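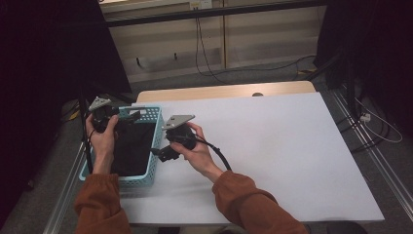 Tritau Publishes First Results on Household Chores: Machines Can Do Some of the Laundry, Slowly

Company shares 3000 recorded demonstrations with partners and says that folding at home is still some years away

Tritau, a developer of software for household and shop-floor automation, published today the first results of its Wondell program. The program asks a simple question: which everyday chores can a machine do today without a person standing next to it? The answer in the new report is a careful one. Some parts of these chores can be done well. Very few of them can be done from beginning to end.

The Wondell program started in May together with Sastry, a supplier of equipment for commercial laundries, and Jemach, which operates packing and returns centers for clothing stores. The two partners proposed the tasks from their own daily work, and Tritau added the tasks which people at home mention most often when they are asked what they would like to give away.

Teaching by hand

In the Wondell program the machine learns from people. A person sits or stands at a table and does the chore with a hand-held gripper in each hand, so that every movement is made with the same kind of tool that the machine will have later. A typical task is handling a black cloth and a plastic basket on a white table. For a person with free fingers this is a matter of seconds. With two flat metal plates in place of fingers it requires patience, and this is exactly the information the software needs.

Until now Tritau has collected 3000 such demonstrations. They include taking cloths out of a basket, spreading them on a table, folding them in half, putting them on a pile, and sorting small goods into bins.

What works and what does not

After training, the system was tested on 800 attempts with cloths and garments it had not handled before. It completed 537 of them without help from a person. Most of the successful attempts were short tasks with one movement of picking and one movement of placing. Towels and other rectangular pieces gave the best results.

The difficulties began when several steps had to follow one after another. A shirt with one sleeve inside out was a problem in almost every attempt. Dark fabric in a deep basket was also difficult, as the system often could not find where one piece ended and the next one started. When the first grip was wrong, the mistake usually became bigger with each step, and an operator had to put the garment back to the starting position.

Speed remains the second limit. The system needs on average 3 minutes to take a towel from the basket, fold it and put it on the pile. A trained worker in a laundry does the same many times faster. At home, where the machine could work during the night or while the family is out, this would matter less – but in a home there is also more disorder, and the program has not tested this yet.

"We are asked very often when a machine will fold the laundry, and we prefer to give an answer that we can defend," Tritau said in a statement. "For a flat towel on a clean table, it is possible now. For a full basket of mixed family laundry, it is not possible now, and we do not want to promise a year."

View of the partners

Sastry sees the first practical use in feeding and sorting towels before the ironing line, where the pieces are similar and the same step is repeated through the whole shift. The company intends to try one station in its demonstration hall.

Jemach is more reserved. Returned clothing arrives in all sizes and conditions, and its employees must also check for stains and missing buttons. The company will continue to supply garments for the tests, but it does not plan to change its work stations at present.

Next steps

In the next phase Tritau will collect demonstrations with baskets that contain mixed items and with tables of different height. The time until a person must step in will be measured for each chore and included in the next report.

The report and a part of the demonstrations are available to research groups and to companies on request from Tritau.

About Tritau

Tritau develops learning software for machines that work with soft and irregular objects. Its customers are manufacturers of equipment for laundries, warehouses and homes.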